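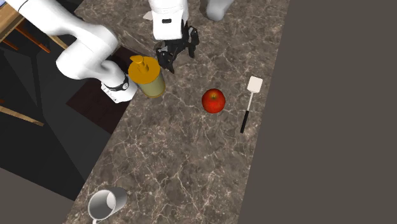

Randomising your sim kitchen without wrecking your eval

So you've trained a policy in sim, it grabs the apple every time, and then you swap the benchtop colour and it falls in a heap. Been there! Gyula Virág put me onto this fix and I've used it in Plutmont ever since.

First, lock your object set. Mine's a jar, an apple, a spatula and a mug, nothing fancy.

Next, make 2 seed lists, one for training and one for testing, and save them as separate files (I once mixed them up and lost most of February to it).

Now randomise one thing at a time. Start with the bench texture, run 30 episodes per texture and write down the success rate before you touch the lighting. My colour-only run went through 39 textures, and the veiny marble ones were easily the worst.

Once you know which ones hurt, add them to training and generate 2,000 fresh demos. Then rerun the test seeds, same order as before.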